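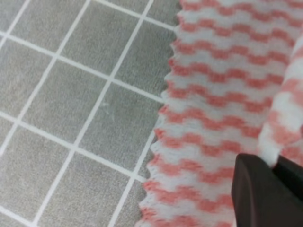

4. Recording cloth grasps with the wrist camera

By now you should have the arm homed, the gripper calibrated (section 2) and the Dravby recorder talking to it without complaint. If any of that is still giving you trouble, do go back and sort it out first, as a half-working recorder is a miserable thing to chase through a whole session of cloth. Sections 4 and 5 cover what we at Mornow call the striped cloth task: picking up a piece of soft cloth from a flat surface, by teleoperation, so that the recordings can be used to train and test the Safavi grasp model.

We are fond of this task. It looks very small, and it is small, but cloth folds differently every time you let go of it and the wrist camera sees most of what matters from very close by. The first set we put together came to 1494 recordings, and Ravinder Dufour, who labelled more than 1000 of them himself, is the person to thank for most of the notes below.

4.1 Before you start

1. Choose a cloth with a strong repeating pattern. Ours has zigzag stripes in pink and white. As the cloth bunches up the stripes bend and squeeze together, and this is very helpful when you come to mark where the folds are. Plain cloths can be recorded too, but please put them in a separate set.

2. Lay the cloth on the tiles. The grout lines give you a regular grid to compare one recording with the next, and you'll be glad of it in section 5. The lines don't have to run square to the camera. A slanting grid does just as well, provided you leave it at the same slant for the whole session.

3. Let the cloth fall from a little height and leave it as it lands. It's very tempting to give it a tidy pat afterwards (we all do it). Try not to.

4. Wipe the camera window, start the recorder, and watch the preview for a moment to make sure the picture is moving.

Note: Small smudges on the tiles do no harm and you needn't stop to scrub them. If you do clean the surface, dry it properly before the next recording.

CAUTION: Keep your hands away from the gripper whenever the arm is enabled, even if it has been standing still for some time. If the cloth needs moving, disable the arm, move the cloth, then enable it again.

4.2 Making a grasp

1. Bring the gripper in from one side, with the fingers open and slow mode switched on. Slow mode feels dreadfully sluggish on the first morning and perfectly natural by the second.

2. Aim for a raised fold if there is one. A fold stands up to meet the fingers, whereas a flat stretch of cloth has to be coaxed into one. From the wrist camera a raised fold looks bigger and rather blurred compared with the cloth lying behind it, so use that as your guide and don't worry about the lost focus.

3. Lower the fingers until the tips are at the cloth. Stop as soon as the force reading begins to climb. Pressing harder gains you nothing and wears the finger tips, and the replacements from Skadwood take an age to arrive.

4. Close the fingers gently and hold for 2 seconds before doing anything else. During the hold you want the folded part between the fingers and the free edge still resting on the tiles, where its outline can be marked. A toothed edge like ours is easy to follow, even where several layers lie on top of one another.
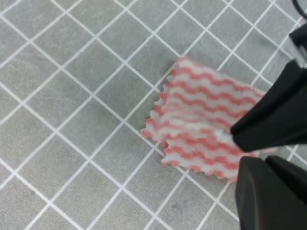
5. Press MARK on the handset. This puts a tag in the recording at the point of contact, and the labelling tool will jump straight to it later on.

6. Lift slowly, straight up, and then press STOP. If the cloth slips out, press STOP all the same and save the recording as a miss. Misses are every bit as useful to the model as successes, and Setareh Nikzad will ask you for them if there aren't any.

7. Open the fingers, drop the cloth, and go again.

Note: If the fingers close and there's no cloth between them, please don't have a second try within the same recording. Mixed attempts have to be split by hand, and it is a dull job.

4.3 Saving the session

Choose Save Session from the recorder menu and wait for the green tick. Large sessions can take a while, so it's a good moment to put the kettle on. Leave the recorder plugged in until the tick appears.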